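About Brevow

Brevow is an independent test bench for small grippers, wrist cameras and the controllers that drive them. We compare hardware before it is bought in quantity and report what we measure. We don't build or resell any of it.

The company was set up by Merja Kemppainen and Piyumi Gamage, who had both spent years specifying end effectors for packaging lines and were tired of data sheets that gave a maximum payload and very little else. Our clients are mostly integrators and product teams. Some send a single finger pad for wear testing. Others send three complete hands and ask which one to order.

What we test

Work is split between fixed-arm trials and hand-held trials. Fixed-arm trials cover repeatability, closing force, drift over long runs and recovery after a missed grasp. The standard endurance run is 750 cycles per object, with the pads inspected and weighed before and after.

Hand-held trials use the gripper without an arm. The operator supplies the motion, and the device supplies the fingers and the view. This takes arm planning out of the comparison, which makes it easier to judge finger shape, pad grip and camera placement. It also lets us work in ordinary rooms, where the light, the floor space and the table height are whatever they happen to be.

The object set

Our core set has 28 objects in 7 groups. Group 5 is small accessories: hair ties, clips, beaded bracelets and similar items. It produces more failed grasps than any other group. Thin elastic slides between the pads or wraps around one finger. Beads roll. Clear plastic is hard for most depth cameras to pick up, and glitter gives false edges. Objects are placed both in a shallow open box and on cloth, as a low wall changes the approach angle and fabric tends to bunch under the fingertips.

Patterned cloth is used on purpose – a plain mat flatters the vision system.

How we report

Every report includes raw logs, the object list, lighting notes and all failed attempts. Scores are given per group and are never combined into one overall figure. Where two devices fall within the measurement error of each other, the report says so. Clients may publish a report in full or leave it unpublished; we do not license extracts.

Staff

Merja Kemppainen – force and endurance testing
Piyumi Gamage – cameras and calibration
Clodagh Hennessy – hand-held trials, operator training
Jucélia Sampaio – controllers and data logging
Nobuhle Xaba – client intake and scheduling

New devices are booked in on Mondays. Please send the controller firmware version and a mounting drawing with the first inquiry.

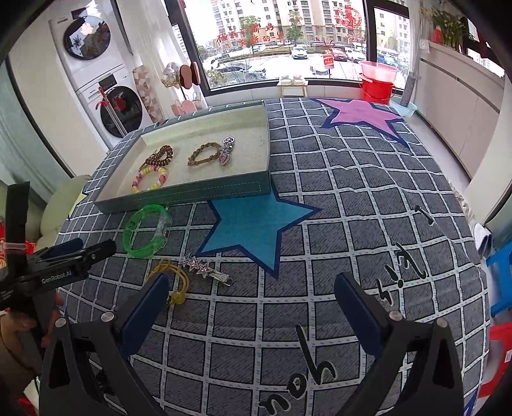 Hand-held grippers and Group 5 accessories on patterned cloth.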